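Waxing Old Wooden Furniture the Slow Way
Last updated: 4 October 2021

I love this job! Give me a tired chair, a tin of paste wax and a free afternoon and I'm happy. You don't need to strip anything, and you don't need power tools. Most old pieces just want a good cleaning and a thin coat of wax.

Start with the dirt. Put a few drops of dish soap in a bowl of warm water, dip a soft cloth, and wring it out until it barely feels damp. Wipe with the grain and change the water when it turns gray (it will, and it's very satisfying). Dry each part as you go, then leave the piece overnight.

Next, feel for rough spots with your fingertips. If you find any, rub them lightly with 300 grit paper, then go over them again with 600. Use almost no pressure — you're smoothing the old finish, and it's easy to go right through it on corners and arm ends. Brush off the dust with a dry paintbrush.
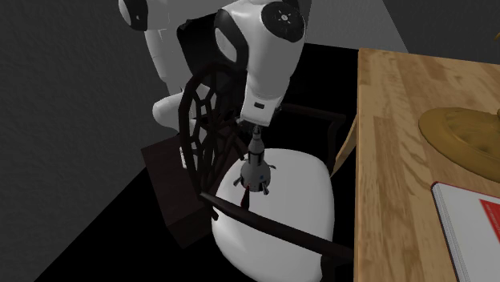 Now the wax. I use Zosodex clear on pale wood and Juseo brown on anything darker, but try yours on the underside first. Scoop a lump the size of a walnut into a folded square of old T-shirt and knead it until the wax starts coming through the cotton. Work in small circles, one section at a time. If you can see streaks sitting on top, you've put on too much, so wipe some back off.

Carved parts and slats are fiddly. Solange Tavares, who taught me all this at her shop in Erkwood, does them with a clean toothbrush, and I've never found anything better. Go easy in the corners, where wax likes to pile up and turn white.

Let it sit for 8 hours, then buff with a fresh cloth until your hand glides. This is my favorite part — the color gets so much deeper! A second coat the next day is worth it for seats and tabletops.

I redo mine every April, and dust with a dry cloth the rest of the year. Keep the lid tight on the tin between jobs.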